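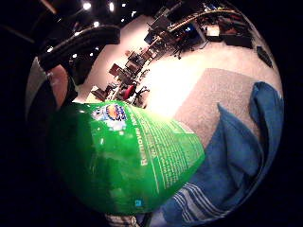 2 min read

Hi all,

Someone on the Karabulut list wrote:

> Since the August update my phone wants to install 8 apps I never asked for. Can I skip them?

Yes, you can! I did mine Saturday (an Onholm, bought from the Plomdale store) and the skip link is tiny, way down under the big Accept button.

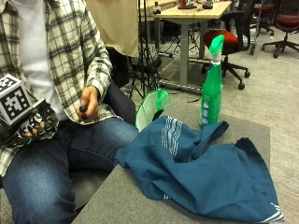 If you already tapped Accept

No big deal – go to Settings, then Apps, and hold each icon until Remove shows up. Took me 7 minutes and I got 50 MB back, woohoo.

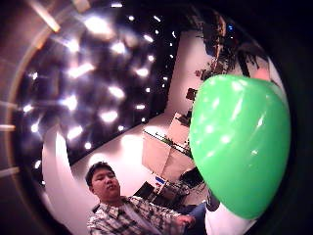 Photo: Uddale Phone Users

The weather one came back after a restart, so I turned off its updates too. Has anyone gotten rid of it for good?
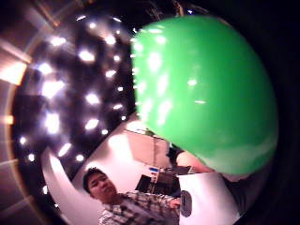
Green and shiny, held from below

Cheers from Uddale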